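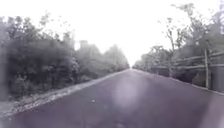 The long way to Uminberg

I had been meaning to take the back road from Irnell to Uminberg ever since we moved out this way, and I kept not doing it, the way you keep not doing anything that's only a few miles from your own kitchen. There was always the highway, and the highway was always quicker, and I am one of those people who will save four minutes on a drive and then spend half an hour looking for my glasses. But I had a whole free morning in September, a thermos of coffee and half a loaf of raisin bread, so off I went.

You pick the road up just past the feed store in Irnell (turn where the old sign says Tirum, even though you aren't going to Tirum, and ignore the second sign completely). From there to Uminberg is 20 miles. The first stretch is all mailboxes and barking dogs, then there's a bit of open pasture, and after that the trees close in and you're in the part I had come for. It runs so straight in there. I grew up on roads that couldn't go a hundred yards without changing their mind, and I still get a little thrill out of one that lays itself out in front of you with trees going on and on down the side until they're all haze.

What I liked best was the fence. It's an old wooden rail fence, rough and weathered, and it keeps right along with the road. I don't know why a fence like that makes me so happy! My grandfather built one very much like it along the bottom of his hayfield, and one summer I was given the job of handing him things, mostly the wrong things. He never measured. He'd stand a rail up against his hip, squint at it and grunt, and that was the measuring done. When I see rails like those, I can smell the creosote he used on the gateposts and hear him telling me to mind my fingers.

The blacktop is nice and smooth through the trees, which surprised me, as I'd been told to expect potholes. When we first looked at houses here, people warned us off this road altogether. It would shake the fillings out of your teeth, they said, and you'd meet a logging truck on every mile of it. Well, I went down it at a good steady 36 miles an hour, slow enough that I'm sure I would have annoyed somebody on the highway, and I didn't have so much as a rattle from the glove box (and my glove box will rattle at anything). There aren't any lines painted on that stretch, so you do have to keep your wits about you and hold to your own side. I found I sat up straighter.

I had the window down a few inches. It was one of those white-sky mornings, very bright without any sun to speak of, and the air had that leafy, slightly sour smell that comes just before fall gets going in earnest. I ate my raisin bread one-handed, which I don't recommend if you care about your upholstery.

Past the woods there's a turnoff for Peltonen, the orchard, and I can't be trusted near an orchard. I told myself I'd only look. I came away with two bags of apples, a jar of plum butter and a squash I had no plan for. The apples were the small, hard, striped kind that don't look like much and make the best sauce you ever had. If you go, take cash, and take the lane slowly – it has every one of the potholes I'd been promised on the main road.

Uminberg itself I'll save for another post, as the bakery alone deserves one. I'll only say that I had meant to stay an hour and it was past two when I thought of the time. My car turned over 70 thousand miles in the parking lot behind the library, and I sat and admired the number for a minute before pulling out.

Coming home I thought seriously about the highway. I had ice cream in the trunk by then, wrapped in a beach towel and a good deal of hope. But I wanted the trees again, so back I went, and the ice cream got what was coming to it. We ate it that evening as a sort of sauce over the apples, and there were no complaints at our table.

I'd like to go again in a few weeks when the color is in. I expect the yellows will come first, low down, with the taller trees taking their time about it. If I can get myself out of bed I'll try it early, before eight, and bring the proper camera and somebody to hold the bread.

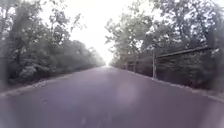 Comments

Marshhen: Go in the second half of October if you can. We did that road every fall when the kids were small, and the leaves always seemed to hold on a week longer in there than they did in town. Watch for deer toward evening, they come out of those bushes without a thought in their heads. And did you get the striped apples from the bin by the door or the ones in back? The ones in back are cheaper and every bit as good, they just have spots.

By the door, of course! Now I'll be thinking about the bin in back until October. Thank you for the tip about the deer, too – I'll plan on being home before dusk. The squash is still on my counter, if anyone has a recipe that doesn't involve marshmallows.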